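搜索本列表存档 搜索 高级搜索
分类：收纳与整理 > 小件杂物 | 标签：橡皮筋、透明盒、桌面

主题：回复：彩色大橡皮筋怎么收才不打结

各位好：

先引原信，方便没看到的人。

> 列表里有没有人长期用那种粗的彩色橡皮筋？我们 Flukham 那边五月进了一批，红、黄、绿、蓝都有，捆图纸和布样用。
> 原来装在布袋里，每次掏一根带出来三四根，绕在一起，解半天。
> 后来改挂钩，挂了一排，底下的拿不到，挂久了挂钩那一段压出折痕。
> 想问两件事：一，盒子用多大的合适；二，要不要按颜色分开。
> 另外有人说橡皮筋要撒滑石粉，是不是真有必要？

我在 Siriwan 管库房，这种橡皮筋用得不少，按顺序回。

一、盒子。我们用透明塑料盒，不加盖，敞口放在桌上。盒子不要深。深盒子装满以后，下面的总也用不到，上面的来回翻，越翻越乱。我们之前买过 Oltier 的深箱，标的是 3000 毫升，装橡皮筋太大，后来拿去放胶带了。现在桌上这种，手伸进去能直接摸到底，就够用。如果盒子两头有提手孔，挪起来方便，但是细的橡皮筋会从孔里钻出来，装的时候别超过孔的下沿。

二、颜色。看你们用颜色区分什么。我们这边颜色不代表尺寸，也不代表客户，所以不分，混着装。Anach 那边红色专门捆退货，他们就单独拿一个小盒放红的，其余照样混装。分得太细的话，收的时候要多花一道工夫，忙起来大家随手一扔，过几天又混了。

三、打结。打结多半是收的时候整把抓造成的。我们的做法是先把橡皮筋摊在桌面上，一根一根拿，捏住一头提起来，让它自己垂直，再放进盒子。扭成八字的先抖开。两根套在一起的当场解，不要想着以后再说，进了盒子只会越缠越紧。每次放进去 10 根左右就停一下，用手指把表面拨平，然后再放。说得准确一点，我们墙上贴的规定就是 10 根一停。

四、桌面。收之前把桌上别的东西挪走。浅色木头桌面比较好，红的绿的一眼就能看到，黑色的也不会漏。我们以前在深灰色垫子上收，黑的那种粗橡皮筋经常落下。桌边和桌子底下也要看一遍，橡皮筋有弹性，掉下去会弹开。

五、滑石粉。我们不撒。撒过一次，捆白布样的时候蹭得到处是粉。橡皮筋放在不晒太阳的地方，用得勤，不太会粘。如果要放一个夏天不动，可以撒一点，用之前擦掉。

六、数量。上个月盘点，库里一共 1087 根，桌上那盒不算在内。桌上只留当天要用的，其余放柜子里，纸盒装，外面写颜色。每周日下午把桌上的收一遍，断的、裂口的挑出来扔掉。判断方法是拉开看内圈，有细裂纹就别留了，捆东西捆到一半断掉很麻烦。

原信没问但顺便说一句：小朋友用的那种细橡皮圈不要跟这种混，细的会缠在粗的上面，很难看见，拉的时候容易崩断。

附图三张。

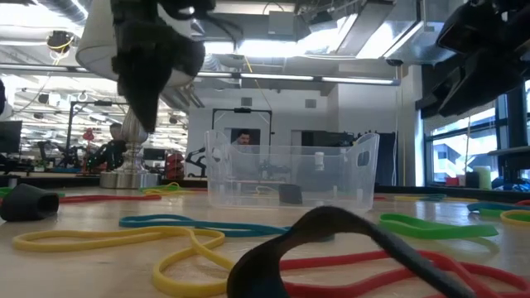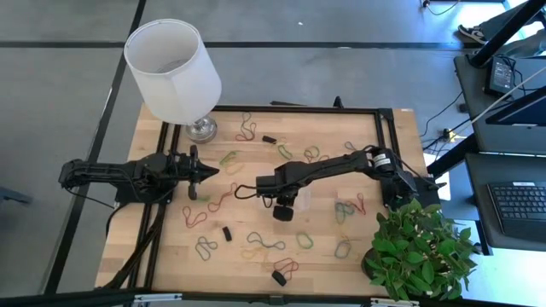
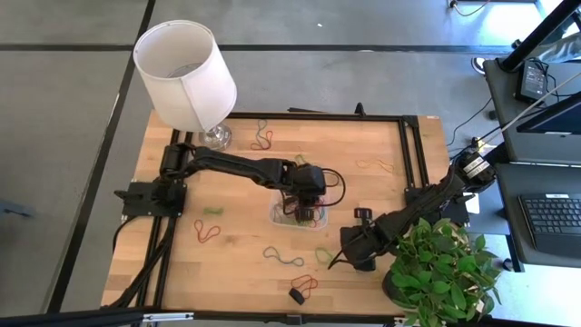 图一：透明盒放在桌子中间，两头有提手孔。图二：桌上散着 16 根，红绿蓝黄。图三：一部分在透明盒里，桌上还散着几根。

盒子的宽度我下次量了再发到列表上。布袋如果还没扔，可以留着装用剩的绳头。

Siriwan 库房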